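Pullent plant expansion, who gets the second line?
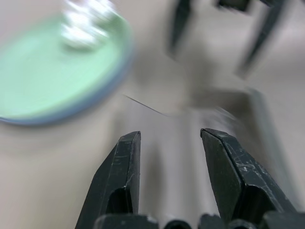
Where does Pullent stand on the second assembly line right now?

Still undecided between Carnport and Dindness. The company told the local paper in October that it was looking at both sites and would not give a date. The small van is confirmed, the place it gets built is not.

gearlash
My money is on Carnport. The paint shop there was built bigger than it needed to be, and the rail spur already goes to the gate. Dindness has land and not much else.

mid_shift_moe
Land is the whole point though. Carnport is hemmed in by the river on one side and the highway on the other. Where do you put a second body shop? They already park finished vans at the fairgrounds.

gearlash
You don't need a second body shop if the new van shares the floor with the old one. Same underbody up to the rear doors, from what the parts people tell me. Run both down one line and add a shift.

tollroad88
They tried mixed builds with the Atinga wagon and it was a mess for a year. Wrong brackets at the wrong station, cars sent back through trim. I worked trim then. I would not call that a plan.

mid_shift_moe
What were the numbers supposed to be for Dindness? I remember 4,000 jobs in the first story and then it shrank.

tollroad88
4,000 counted suppliers. Pullent itself said 2,000, over two phases, and phase two depends on sales. So cut that in half again if you want to be careful.

pearl_drop
My sister-in-law lives in Dindness and the county has already widened the road out to the site. They don't spend that kind of money on a maybe.

gearlash
Counties do that all the time. Ours put in a water main for a battery plant and there are cows on it.

pearl_drop
Fair enough, but the option on the land was renewed too. It's in the county minutes.

kestrel_lane
Question from someone on the supplier side. We make seat frames 20 miles from Carnport. If the line goes to Dindness, does Pullent expect us to move or do they pay freight?

tollroad88
Depends on your contract. When Atinga production started, anyone doing seats had to be within 50 miles because they were delivered in build order. I'd ask your buyer now and get it in writing.

kestrel_lane
Asked. Buyer says wait for the announcement. We have a press on order and I'd like to know where to bolt it down.

mid_shift_moe
I'd hold off on the press if you can still push the delivery date.

gearlash
I wouldn't. The current van isn't going anywhere and they need seats for that too. Even if Dindness wins, it's two years before a vehicle comes out of there.

tollroad88
Two years if the ground is good. Part of that site floods in spring.

pearl_drop
The north end does. The option is on the south parcel.

kestrel_lane
OK, thanks. Delivery can slip one month without a penalty, so I'll take the month and ask the buyer again after that.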